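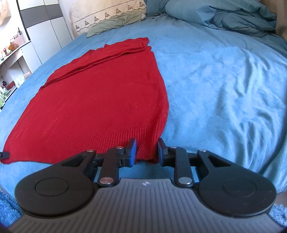

Why does the gripper stop with fault 288 when I ask it to pick up knitwear?

The fingers have closed further than the Zillero expects for the thickness of cloth you chose, so it has decided there's nothing between the pads and has stopped to be on the safe side. Most often one finger came down past the side of the garment and the other took only a thin pinch of hem, and with ribbed edges that pinch can slide straight out again.

Clearing fault 288

Please do take your time over this. The arm will wait for you quite happily, and we'd much sooner you spent an extra minute than hurried and caught a fingertip.

CAUTION: The fingers stay under spring load after a fault, even with the light off. Keep your hands, sleeves and any long hair away from the link bars until you have finished step 2.

1. Press the red stop button on the Mitside base unit and wait for the click.

2. Turn the release key a quarter turn to the left. The fingers will open slowly by themselves, so please don't pull them apart.

3. Lift the garment clear and look over both grip pads. Lint and loose wool do build up, and a dry cloth is all you need to wipe them.

4. Lay the garment flat again with the hem towards the gripper. Smooth out any big rolls or creases as best you can (it needn't be perfect!).

5. Move the pick point in from the corner, so that both pads will meet over cloth.

6. Open the Fabric menu, choose Knit, and set the closing force to 400.

7. Turn the key back, release the stop button and press Retry.

Note: If you work on a soft surface such as a bed, the fingers may pick up the sheet along with the garment. Raise the pick height by 2 steps and try again before changing anything else.

CAUTION: Never hold the cloth in place for the gripper while it is closing, however tempting it is.

If the display shows 709 instead, the left and right fingers are out of step with each other. Leave the unit switched off and contact the Keltudska service desk.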